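Korden tenants get longer notice and written repair dates under new rental rules

4 May 2025

Renters in Korden will have more time to plan a move and a clearer way to get things fixed under a set of rental rules approved by the town council this week.

The rules cover private rentals inside the town limits, a total of 1,696 homes on the register kept by the housing office. They take effect in December. Until then, existing leases stay as they are unless both sides agree to switch over early.

The biggest change is to notice periods. A landlord who wants a unit back at the end of a lease will have to give 5 months' written notice. The current period is two months. Tenants can still leave with two months' notice, as they can today.

Repairs are the second part of the package. Once a tenant reports a problem in writing, the landlord has six working days to reply with a date for the work. The rules do not say how soon the work has to be done, except for heating, running water and outside locks, where it must begin within two days of the report.

A third section deals with what tenants may do to the inside of a home. Many local leases ban nails, screws and any kind of wall fixing, and some go as far as banning calendars. Under the new rules a lease can still forbid drilling, but it cannot forbid fittings that come off without tools, such as stick-on hooks. Marks left by them will count as ordinary wear unless the surface is torn or stained. 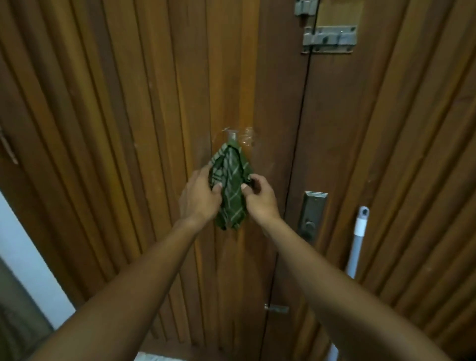

A cloth hung from a small adhesive hook on a wooden door.

Rozália Borbély, who heads the housing office, said deposit disputes over small marks take up a large share of her staff's time.

"We get people arguing for months over a patch of paint the size of a coin," she said. "The amounts are small, but the file is just as thick as it would be for a broken boiler. We wanted a line in the rules that both sides can point to."

The office will publish a standard move-in sheet in the fall. It lists each room, with space for both parties to note the condition of walls, floors, doors and windows and sign at the bottom. Landlords who do not fill one out with the tenant will not be able to keep any part of a deposit for damage. They can still deduct unpaid rent and utilities.

The move-in sheet drew the most comment at the public hearing. Several owners of older buildings in the Fania district said the draft form had been written with newer apartments in mind and left no room to describe original woodwork, shutters or tiled stoves. The office has since added a blank page for features of that kind, and owners may attach photographs.

Barış Akyol, who rents out two apartments above his hardware store on the Rekevby road, spoke against the longer notice period at the hearing. He said he supports the repair rules and already answers most requests the same day.

"Five months is a long time if you need the place for your own family," Akyol said. "I have a daughter finishing school. I don't know five months ahead where she is going to live, and neither does she."

The council did not shorten the period but added an exception. An owner who is moving in, or whose parent or child is moving in, can give notice of three months. The family member has to register at the address and stay at least a year. If that does not happen, the former tenant can claim moving costs.
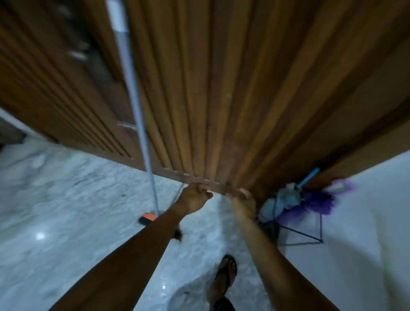
Enforcement will be handled by the housing office, which has been given money for one more inspector. Complaints can be filed in person, by mail or through the town website. An inspector will first try to settle the matter by phone. If that fails, the office can order repairs and bill the landlord, or send a deposit dispute to the county mediator. There is no charge to the tenant for filing.

Ateş, the property management company that looks after a number of buildings near the station, said in a short statement that it would change its leases before the deadline and write to all its tenants over the summer. The company asked the council to clarify who pays when a repair is delayed by a missing part. Borbély said her office is working on an answer and will include it in the printed guide.

Some things were left out. An earlier draft would have limited how much rent can go up between tenants, but that part was dropped before the vote and no date has been set for taking it up again. Short-term vacation rentals are covered by a separate ordinance and are not affected. Rooms rented out in the owner's own home are also exempt, apart from the rules on heating, water and locks.

The council passed the package with two members opposed. Both said they would have preferred to vote on the notice period separately.

Printed copies of the rules are available at the front desk of the town hall and at the public library. The housing office will hold an evening information session for landlords and another for tenants before the summer break, with dates to be posted at both locations. Questions about a current lease can be taken to the office during regular counter hours, and tenants are asked to bring the signed lease and any letters from the landlord.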